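Black clothes coming out of the wash gray and linty – what am I doing wrong

posted by mosswick39
Fri 13 February

Ok so basically everything I own is black. Hoodies, sweatshirts, work pants, the lot. I moved in October and the new place has a shared washer in the basement, top loader, and since then my stuff comes out looking dusty. Like a chalky film plus lint. Two hoodies already look five years old and I bought them right before the move.

What I do now: warm wash, regular powder, a full scoop, everything in together incl. towels. Dryer on high becuase it's the only setting that gets through a load before the machine quits and wants more quarters.

Tried so far:
- vinegar in the rinse (maybe a little better? smelled like salad)
- a lint roller, which takes forever and the fuzz is back by lunch
- washing one hoodie by itself, came out less linty but still had the white marks

Is it the water? The soap? Do I need one of those special dark detergents? My roommate swears by the Vudano one but it costs twice what I pay now. Also is there any way to get the black BACK or are these just gray now.

Thanks, sorry for the long post

pinecone_laundry
Towels. Take the towels out. That's most of your lint right there.

The white marks are a different problem, that's powder not dissolving. Full scoop is way too much for a normal load. Most scoops have lines on the inside, use the lowest one. Or go to liquid, any liquid, you don't need the fancy one.

Turn everything inside out. Zip the zippers. Cold water once you've switched to liquid. Done.

Ngô Street Regular
Seconding the towels thing but there's more to it, so longer answer. I worked the counter at a wash-and-fold for years (Skarari, the one by the bus depot, gone now) and we got this complaint all the time, always black sweats.

First, figure out which kind of gray you've got. Wet a corner of the hoodie with plain water. If the gray goes away while it's wet and comes back when it dries, that's usually residue, soap or minerals, and it can come out. If it's fuzzy up close, like tiny hairs standing up, that's wear. Happens from rubbing against rough stuff and from hot dryers. You can shave it a bit with a fabric shaver but it won't go back to new. And if the dye's really gone it's gone, unless you want to redye, and then look at the tag. Mostly cotton takes the ordinary dye ok. Polyester needs its own kind and a lot of heat and I wouldn't bother for a hoodie.

For residue – run the load again with no soap at all. Warm, full cycle, inside out. Look at the water partway through if the lid lets you. Suds with no soap in there means you've been leaving it in the cloth. Repeat until it stops. We'd sometimes do a second one with a spoon of washing soda if the water was hard. Don't mix the soda with vinegar, they just cancel out.

Shared machines are their own headache. Somebody before you washed a dog bed, you get the dog bed. I'd wipe the drum with a damp rag before loading, and clean the dryer screen every time even if it looks clean. If there's a softener cup on the agitator pull it off and look under it. Gross under there usually.

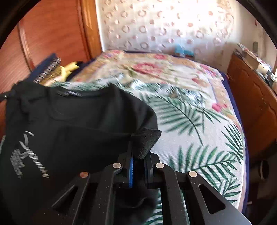

Sweatshirt fleece is the worst for this, the inside sheds and the outside grabs, so with the first few washes I'd keep the new ones away from the old ones. Don't stuff the machine either. Half to two thirds full, things need room to move or the lint just goes round and lands back where it started. Shake each piece out hard before it goes in the dryer. Sounds dumb, does a lot.

Dryer: medium if you can stand the extra quarters, or take the hoodies out while they're still damp at the seams and hang them. The thick bits (cuffs, hood, pocket) finish overnight on a chair. High heat fades and fuzzes them faster than anything in the wash.

On the dark detergent, some help a little with fading, none of them fix too much soap. I'd spend the money on quarters for the extra rinse.

zindar_fan_2000
i just wear gray now lol

but srsly check the pockets, it was a tissue every single time for me

mosswick39
Did the wet corner thing, the gray mostly went away so I guess residue?? Ran one hoodie with no soap and there were SO many suds. Gonna do it again tonight. Towels are getting thier own load from now on. Still fuzzy round the cuffs but I can live with that.

pinecone_laundry
Lowest line on the scoop. Even for towels.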